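Virnimow Road to Require Hookup Check for Trailers Starting in May

November 9, 2019
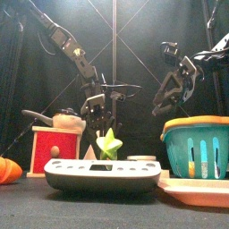
Drivers towing a camper, boat or utility trailer over the Virnimow Road will have to pass a hookup check at the lower gate when the road opens for the season in May. The check covers the coupler, the safety chains, the breakaway cable and the electrical cord, and a vehicle that fails any part of it will be sent to the turnaround until the fault is fixed. Most of the new text deals with the cord. It must have enough slack for the tightest curve on the grade without touching the pavement, and it must run in an open loop between the tow vehicle and the tongue. A cord pulled straight between two fixed points will not pass. Neither will one that has been wrapped several times around the tongue to take up length, unless the free part still meets the slack requirement at full turn.

The rule was adopted by the Virnimow Road District, which operates the toll road between the town of Dovimis and the campground at Nakpan. It applies to uphill and downhill traffic. Vehicles without a trailer are not affected, and motorhomes are affected only when they tow a car or carry a hitch-mounted cargo platform with its own lights.

District engineer Maiara Araújo said the change follows a review of gate records for the season that just closed. Gate staff logged 2,238 towed units entering from the Dovimis side. Of those, 262 had a hookup fault that was noted by staff at the gate or reported by the driver at one of the pullouts. The records do not separate minor faults from serious ones, and the district did not inspect every trailer, so the count should be read as a minimum.

"Loss of trailer lights or trailer brakes was the largest group," Araújo said. "The plug works out of the socket on the switchbacks, or the cord gets stretched in a left turn and a conductor breaks inside the jacket. On a flat highway the driver might go a long way without noticing. On our grade the brakes get hot on the tow vehicle first, and then we have a stopped vehicle in a lane with no shoulder."

The Virnimow Road climbs from the river bench at Dovimis through a series of switchbacks, crosses the summit, and drops on a steadier grade to Nakpan. The curves on the Dovimis side were laid out for short trucks and have not been widened. A long trailer makes a sharper angle with its tow vehicle there than it does anywhere on the approach highway, and a cord that was adequate on the highway may be too short. The same geometry affects chains and breakaway cables. A breakaway cable that is too short can pull its pin in a tight turn and set the trailer brakes while the rig is still moving.

Under the new rule, the driver will be asked to pull into a marked bay past the toll booth and turn the wheels to full lock in both directions while moving forward slowly. An attendant will watch the hitch area during the turn. The attendant will then check the running lights, the turn signals and the brake lights, and, on trailers with electric brakes, will ask the driver to apply the manual control. The chains must be crossed under the tongue and attached to the hitch frame. The breakaway cable must be attached to the tow vehicle at a separate point and may not be clipped to a chain.

Two bays will be built at the Dovimis gate over the winter. The Nakpan gate will use the existing gravel lot. The district has not published an expected wait time. Aníbal Ñahui, who supervises the gates, said the trial checks done at the end of this season were short when the hookup was in order and much longer when it was not, mainly owing to the time needed to move a failed rig to the turnaround.

"We are not a repair shop," Ñahui said. "The attendant will say what failed and where. Fixing it is up to the driver, and then they come back through the line."

A rig that fails is allowed to return to the gate the same day without paying the toll again. If it fails a second time, the toll is refunded and the driver is directed to the valley route, a longer road that reaches Nakpan from the south and has no switchbacks. The valley route is open all year. The fine for entering the grade with a trailer after a failed check is $500.

Campground guests will see the rule when they book. Nundent, the reservation service used by Nakpan and by the two smaller campgrounds on the summit loop, will add a question about towing to its booking form and will show the hookup requirements on the confirmation page. Kenza Younis, who handles reservations for the Nakpan campground, said guests who are turned back at the gate will not lose their site if they arrive late by the valley route, provided they call before the office closes. Sites held without a call are released the next morning under the current policy, which has not changed.

Younis said she had asked the district to run the Nakpan check for a longer part of the day than it first proposed. Many campers leave early to clear the summit before afternoon thunderstorms, and the draft schedule had the check bay opening after the toll booth. The final schedule has both opening at the same time. The closing time at each gate is unchanged.

Not all comments on the draft were in favor. Peadar Heffernan, who rents small travel trailers in Dovimis, told the district at its last meeting that the slack requirement was hard to apply to older units with molded cords of fixed length. His rental units have a cord that reaches the socket on most pickups with little to spare. An extension is simple to add, he said, but it puts one more connection in the line, and that connection can also come loose.

The district revised the text in response. Extensions are allowed if the joint between the two cords is latched or tied so that it cannot separate under its own weight, and if the joint is not the lowest point of the loop. Electrical tape alone does not count as a latch. Heffernan said after the meeting that he could work with the revised wording and would fit longer cords to his units before the road opens.

A separate proposal to set a maximum combined length for the Dovimis side was tabled. Vichien Chaimongkol, who drives the supply truck for the summit store and spoke in favor of a limit, said the hookup check would not help with rigs that are in good order but too long to hold their lane in the upper curves. The district staff report agreed that long rigs cross the center line at several points. It recommended a field measurement of the swept path at each switchback before any limit is set. That work needs bare pavement and will be done after the opening.

The current advisory signs, which discourage long trailers without prohibiting them, will stay in place. The summit pullouts remain open to trailers. Overnight parking there is still not permitted.

Drivers who want to prepare can do the full-lock test in any empty lot. The trailer should be loaded as it will be on the trip, as the hitch height affects how low the cord and chains hang. The turn should be made in both directions, and a second person should stand well to the side and watch the cord, the chains and the breakaway cable through the whole turn. A cord that clears the ground when the rig is straight may drag when it is turned, and one that looks loose when straight may go tight. The plug should be checked for green or white corrosion on the contacts and the socket cover should close over the plug with some spring force.

The opening date in May depends on snow clearing on the north side of the summit and will be posted at both gates. Toll rates for next season are the same as this season's. The full text of the rule, with drawings of accepted chain and cord arrangements, is available at the Dovimis toll office and at the Nakpan campground desk.

Contact the newsroom | Copyright 2019 | All rights reserved | Back to top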